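Nemport Harbor Fees Inquiry

The Nemport Harbor Fees Inquiry was a legislative investigation into the handling of mooring fee waivers by the Nemport Port Authority. It was opened by the city's Oversight Panel after a leaked audit memo showed that waivers had been granted to vessel operators outside the published schedule. The inquiry lasted two sessions and ended with a written report, a change to the city's records ordinance, and the resignation of the authority's director, Lai-ching Tseng.

Background

The Port Authority was set up as a semi-independent body with its own budget. Its director was appointed by the mayor and confirmed by the city council, but its routine decisions were not subject to council review. Under the founding ordinance, the director could waive mooring fees for vessels in distress, for public vessels, and for operators whose berths were closed for repair. Waivers had to be entered in a public register within ten working days.

The Paju basin, on the east side of the harbor, was dredged in stages and parts of it were closed for long periods. Most of the disputed waivers concerned operators with berths in this basin. The largest of them, Hollel Shipping, had also leased warehouse space from the authority.

Leaked memo

An internal audit memo was published by the Plurkon Courier on 15 June 2019. It listed 356 waivers that did not appear in the register. The memo did not allege a motive and did not estimate the total sum forgone. The authority replied that the entries had been delayed by a change of filing software and that all of the waivers were valid under the repair clause.

Council members from the minority bloc asked for the underlying files. The authority released a summary table but withheld correspondence with operators, citing commercial confidentiality. The Oversight Panel then voted to issue a subpoena, the first in its history directed at a city body.

Hearings

The panel held three public hearings. Tseng appeared at the first and the third. She testified that she had signed the waivers in batches on the advice of the operations office and had not checked each one against the berth closure list. Panel members questioned her on waivers given to operators whose berths had remained open.

The second hearing dealt with records. Staff of the authority's filing office described how waiver forms were scanned, indexed, and stored, and confirmed that the new software had been in use for only part of the period covered by the memo. The mayor's office declined to send a witness and submitted a written statement, which the panel accepted over the objection of two members.

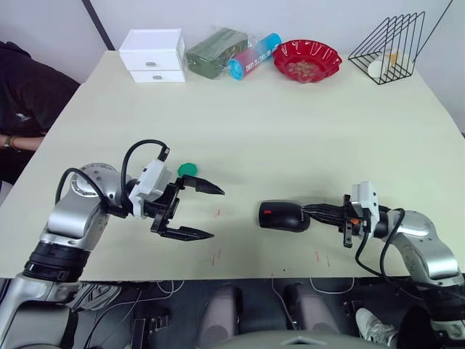

Findings

The report was adopted in October. It found that most of the waivers met the repair clause but had been unlawfully left out of the register. A smaller group, all in the Paju basin, had no legal basis. The panel found no evidence of payments to officials. It criticized the mayor's office for failing to act on an earlier warning from the city auditor.

A dissenting statement argued that the subpoena had exceeded the panel's powers and that the register rule had never been enforced against previous directors.

Aftermath

Tseng resigned before the report was debated in full council. The authority billed the affected operators for the unpaid fees. Hollel Shipping contested its bill and later settled on undisclosed terms. The records ordinance was amended so that a waiver takes effect only on entry in the register, and the power to approve batches was removed.

See also

Nemport City Council
Paju basin
Municipal oversight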